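Static shocks and pilling on dark upholstery fabric, what weave to buy?

Provmont Home Workshop Forum > Upholstery and Textiles

seamallowance
Posts: 37
Reseating a bench in a dark woven fabric. The supplier (Boltwood) lists two versions at the same price. One is 100% polyester, rated 3000 Martindale cycles for pilling. The other is a wool blend with no pilling figure at all. The room gets dry in November once the heat is on and the old cover gave a shock every time you stood up. Which one pills less, and does the wool help with the static?

warp_and_weft
Pilling and abrasion are two separate tests on the same machine. Check that the 3000 is not an abrasion figure. If it is abrasion, it is far too low for seating. If it is pilling, you also need the grade, which runs 1 to 5. A cycle count without a grade tells you nothing.

seamallowance
Checked the sheet. It says pilling, grade 4.

warp_and_weft
Then the polyester is acceptable. Ask Boltwood for the same line on the wool blend.
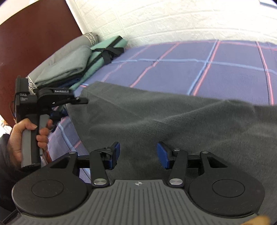
tarov_bench
Fiber content matters less than people think for pilling. Yarn twist and staple length do most of the work. A tightly twisted filament yarn has few loose ends to form pills. A soft spun yarn has many, and polyester makes it worse because the fiber is strong enough to hold the pill on the surface where wool would let it drop. Color is a separate matter. On a dark fabric like the one behind the blue pads in my picture, pale lint shows long before actual pills do, and people confuse the two. Brush it first, then judge.

oddlot
Disagree on the fiber. I have had two wool blend seats pill within a season and a plain polyester one that still looks new.

tarov_bench
What was the yarn in each?

oddlot
Wool ones were a loose felted type. Polyester was a flat weave, hard to the touch.

tarov_bench
That is a difference in yarn and construction. You compared a soft spun yarn to a tight one.

oddlot
Fair, but the shop does not list twist. Fiber content is what the buyer can read on the label, so I still go by it.

warp_and_weft
On static: wool holds more moisture than polyester, so a blend is usually better in normal air. In very dry air the gap shrinks. Raise the humidity in the room before spending money on fabric. What you wear counts too.

seamallowance
Would an antistatic spray do it?

warp_and_weft
For a while. It wears off with use and has to be put on again. Test it on a scrap, some leave a mark on dark colors.

oddlot
I used the Brøndum one on black cloth. No mark, but I had to redo it more often than I liked.

seamallowance
Ordering swatches of both. Will rub them with a scrap of the same cloth and look at the surface under a side light.

tarov_bench
Rub both for the same time and with the same weight on top. Pull a yarn from the cut edge and untwist it as well.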